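Open Day at the Castton Wrapping Rooms

I have been meaning to get to Castton since the spring, and in June I finally made it! It's a small packing and wrapping school attached to the Briltholm pottery works, and once a year they open the upstairs rooms to anyone who likes to see how breakable things get sent out into the world. If you've ever opened a parcel and found a mug in four pieces, you'll understand why I was happy to give up a Friday for this.

The bus drops you at the bottom of the hill and it's a steep walk up past the clay yard. Doors were at ten. They had tea going in the entry hall, plus those flat sesame cookies that stick to your teeth, and a board showing which room was doing what. I got a green sticker, which put me in the group led by Ketsara Jaidee. She has taught wrapping at Castton for years and talks very fast and very happily, usually with a strip of paper in one hand.

We started in the paper store, and oh, the smell in there. Brown paper on big rolls, brown paper in sheets, brown paper already crumpled and stuffed into sacks for filling. The works goes through 4,000 sheets in a busy month. Most of it comes from a mill called Ortuño, and they keep a thinner one for glazed pieces. Ketsara had us crumple a sheet, open it out and crumple it again, three or four times over, until it went soft like an old shirt. New paper is springy and pushes back at whatever you put in it. I had no idea! I've been packing with stiff, noisy paper my whole life.

Next door was cloth. The school still teaches cloth rolling for things that get moved by hand between the studio and the shop, and there was a shelf of folded squares in cream and white, washed so many times they had gone thin at the corners. Aminu Isah ran this part. He is a quiet man, and he let us make all our mistakes before he said anything. My first roll fell open as soon as I put it down. My second was so tight that he laughed and handed it back to me. What he likes is a roll you can press with your thumb and feel give a little, with the paper tucked into the middle so the ends hold their shape.

After that came the long workroom with the pale tables, my favorite part of the day. I could have stayed there until they locked up. The light is lovely, very even, and the tabletops are smooth and plain so you notice every crumb of paper you leave behind. 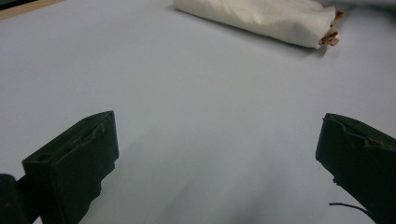
Rolled white cloth with crumpled brown paper at one end, on a table in the long workroom.

I asked a silly question about whether it matters if the paper sticks out. Aminu said that for a short trip down the hall he doesn't mind it, and for anything going in a box he wants it pushed in and the end folded over. I wrote that down. I also wrote down "roll away from yourself," underlined twice, and now I can't remember who said it.

Lunch was in the yard. Rice and greens, pickles, and a very good lemon cake baked by Awuor Sang from the glaze room. I sat next to Vichien Kaewmanee, who drove two hours to be there and packs lamps for a living at Sedadix, so he and I compared disasters for most of the hour. His involved a staircase.

In the afternoon they let us wrap a real piece each, seconds from the shop, and take it home. I chose a little speckled jug with a wobbly handle. It went cloth first, then soft paper, then a box, and I carried it on my lap on the bus and then up three flights of stairs. It's on my kitchen windowsill now with parsley in it.

A few practical things if you want to go next year. Tickets were 25 dollars including lunch and the piece you wrap. The afternoon groups fill up first, so write early. The workrooms are upstairs and the stairs are narrow, but there's a freight elevator and they were quick to offer it. Wear something you can kneel in for the paper store. And bring a bag, because the shop by the gate sells offcut bundles and I came home with two.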